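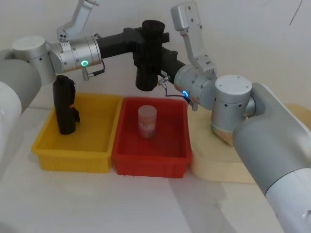
Yellow bin, red bin, white table.

Sakthorpe Recycling Works, open day
Posted March 29, 2023

The Parsons works at Sakthorpe lies at the end of a road that the bus company does not believe in. The 38 drops you by a closed garden centre and leaves you to walk the last mile along a verge, which I did in the wrong shoes. The website had said "sturdy footwear". I had taken this to be about the tour.

You have to book. I had booked in the autumn, after a row at home over yoghurt pots, and had been sent three emails since, each asking me to confirm that I still wanted to see where the rubbish goes. I did. I have been washing yoghurt pots for most of my adult life and wanted to know if it had been worth it.

We gathered in a portable building with a heater at one end and a tray of biscuits at the other, so that you could be warm or fed. There was a safety film. It was made at some other works, with better weather, and the man in it pointed at a forklift for a very long time. Then we were given orange vests, hard hats and ear defenders and put in two lines according to whether we could manage stairs. The stairs group was much the larger until people saw the stairs.

First stop was the tipping hall, where the lorries come in backwards and let go of everything. You watch from behind a window that someone had cleaned for the occasion, in one circle, as far as an arm would go. I had expected the smell to be the main thing, and it is certainly a thing, somewhere between old beer and wet cardboard, but the noise is worse. Glass goes down a chute on the far side and sounds like a pub being thrown off a cliff.

From there the mixed stuff climbs a belt to the picking cabin, where people in thick gloves pull out whatever should never have been in it. Our guide had a shelf of these finds: a bowling ball, half a set of encyclopaedias, a garden gnome with no head, a wedding cake stand. Nappies are the most common, she said, and those are not on the shelf. Somebody asked about money. She said they had once found an envelope with 1,000 pounds in it and had managed to trace the owner from the gas bill wrapped round it. He came to collect it and complained about the parking.

After the cabin it is all machinery, and my notes get thin, partly from the ear defenders. A big tilted drum with holes in it lets the small bits fall out. A set of spinning discs carries the cardboard over the top while the bottles drop through. Steel goes to a magnet. Aluminium gets flung sideways by something the guide explained twice, the second time more slowly, and I nodded on both occasions. The drink cans do leap, though. They come to the end of the belt and jump a gap like lambs, and I could have watched it for the rest of the afternoon if the man behind me had not wanted his turn at the rail.

The baler at the end is called the Dernavik, after the firm that made it, and the staff talk about it as you might talk about a difficult horse. It squashes plastic into cubes the size of a chest freezer. It had been out of action until the night before and was running for our benefit, with a fitter standing close by and not taking his eyes off it. A bale came out while we were there. There was some clapping, which I joined in.

On to the questions, back in the warm. Yes, leave the lids on. No, not black plastic, whatever the packet says. Pizza boxes are fine with a bit of grease and not fine with a bit of pizza. Crisp packets, no. Kitchen foil, yes, but scrunch it up into a ball first. A woman near the biscuits asked if it was true that it all gets tipped in the sea, and the guide said it was not, and showed us a chart with 2,199 tonnes of paper on it for last year and the name of the mill it had gone to. The woman said that was only paper. The guide said there was another chart.

I asked about the yoghurt pots. A quick rinse will do, I was told. You need not use hot water, or the brush, or dry them on the rack with the glasses. I have decided to keep this to myself for the time being.

Practical notes, for anyone tempted. The tour is 2 hours and there is only one toilet, which is before the stairs. Children under eight are not allowed past the tipping hall, and take it badly. Tea comes from a Noso machine in the corridor that has a button for soup, and whatever you press there is some soup in it. There is no shop, but you can take home a free kitchen caddy and a roll of liners, and I saw one couple leave with four.

The next open day is in August, when I should think the smell will have come on a good deal. Bring a peg. If you are coming by bus, get off at the garden centre and turn left, and keep to the right-hand verge, as the other one has a ditch in it.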